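Let the Kid Be Bored on Page 30

April
By the Broston Reader
Last updated 4:20 p.m.

I have read a lot of young adult novels for the Atley library's teen shelf, and I think most of them now start too fast. By page 20 someone has died, moved or been kissed. The reader has no idea who these people are yet, so none of it lands.

I understand how it happens. A teenager has a phone, and publishers worry that a slow chapter will lose her. But the teenagers I lend books to in Broston don't quit over slow chapters. They quit when they can't tell the best friend from the sister.
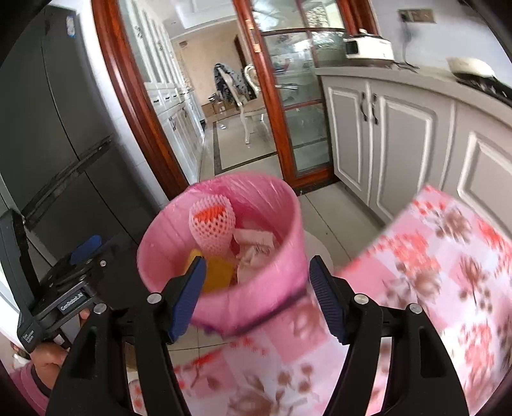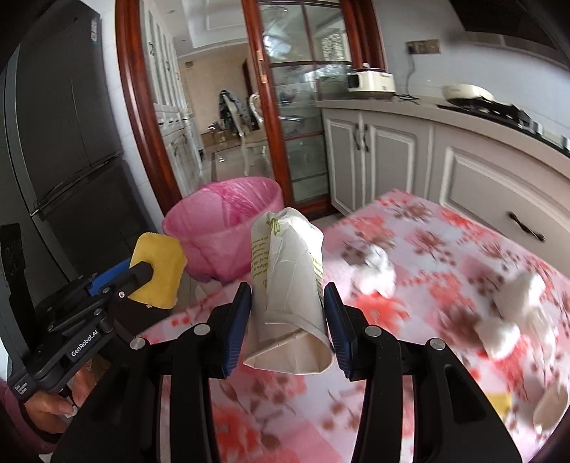
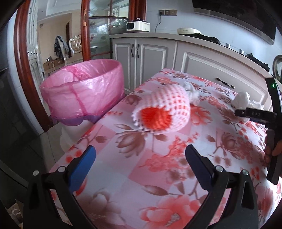 Compare two books I finished this spring. The first opens with a car crash and has 101 very short chapters. I remember the crash. The second follows a girl in a town called Trekby who works at her uncle's shoe store and is bored there for most of the first part. She learns the stock. She fights with her mother over a bus pass. When the store closes, I cared, and so did the 4 kids who borrowed it after me.

School reading lists could help. The one used in Rankin favors books that can be taught in a week, and those are nearly always the quick ones. I would trade two of them for one long novel and give the class a month with it. Some of them will complain. They complain about the short books too.

1,555 views | 20 comments | Share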